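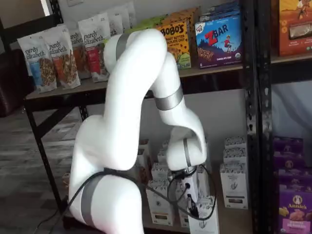

Sang-wook Ban wanted to know, before the first visitors had even got their coats off, why we bother with a whole store shelf when a couple of test blocks on a table would tell us the same thing about the planner. I said give it an hour and ask me again. He did ask again, in front of people, and by then a visitor had already answered it for me (more on that below).

4/26/21 — open day, Drudstead bench

Writing this up while it's fresh. Good day! Long, loud, my voice is gone, but good.

Setup was the shelf-picking demo, arm in front of the black unit, granola pouches and bar boxes on the upper board, the white boxes down below. I kept the Brekis planner on the version we froze last week. Poppy wanted the newer build because it does the nicer approach curve, and I said no, and I'm glad I said no, because I spent zero minutes of the day looking at a stack trace. Speed limit at 20 percent whenever anyone was inside the tape, full demo speed otherwise. I'd worried that 20 would look dull. It doesn't. People lean in when it's slow, they start guessing which box it's going for, and they get quite competitive about it.

Ran 21 demo picks over the day from the lower shelf. Log has all of them under the open day tag. Two misses, both on the same kind of approach: gripper coming straight down with a neighbor box too close on one side, finger touches the neighbor, the force check trips and it backs off. So the behavior is right and the spacing is wrong. The crowd liked the misses as much as the picks, I think — a whole row of people went "ooooh" when it stopped and lifted away by itself.

The visitor thing. Somebody from the Gyamfi group (didn't get the name, blue lanyard, sorry) asked whether the pouches are harder than the boxes. Yes, of course, and I started in on my usual bit about how a pouch changes shape when you squeeze it. Then they asked what happens when the pouches are standing one behind another at an angle, so that each one covers part of the next, and does the vision side see one big object or several? And that's the question, isn't it. With test blocks that would never have come up. I looked over at Sang-wook and he put both hands up. He has now asked for a shelf of his own.

For the record, what it does today: the segmenter splits the front two pouches well and starts merging after that. I showed the overlay on the laptop and we had a really nice ten minutes with four or five people arguing about whether printed color bands help or hurt. Poppy Greenwood thinks they help as long as every flavor has its own color and hurt as soon as two flavors share one. I'd like to test that properly. We have 357 labeled shelf captures from December and I'm fairly sure most of them are boxes, so we'd need more pouches before anybody trains anything.

Cable. I keep writing this down and not fixing it. The loop out to the wrist is generous, and on low reaches it hangs down near the box tops. Nothing snagged, I was watching it all day, but I was watching it all day, and that's attention I'd have liked for talking. Want two more clips on the forearm and a shorter run to the gripper. Check the wrist can still make its full turn afterward, last time we tightened it up we lost the far right reach and spent an afternoon blaming the calibration.

The Adska people stayed longest. They're thinking about restocking, which is the reverse of what we show, and they asked if we could run the demo backward. Well, sort of! Putting a box into a gap is a different problem from taking one out, the gap closes up on you. But I tried one by hand in teach mode after the crowd thinned and it went in on the second go, and we all cheered like idiots. I've promised them a short clip.

Somebody asked what the arm has done in total and I had to look it up: almost 3,000 picks on this gripper since we mounted it. Pads are due for a look.

To do
- wider spacing on the lower shelf, re-run the two missed picks from the log
- cable clips, then wrist range check
- pouch captures, overlapping ones especially, Poppy to pick the flavors
- clip for Adska
- new build back on the bench once the above is done, and Poppy gets to press start
- more floor tape, the corner by the leather chair is peeling
- water for whoever does the talking next time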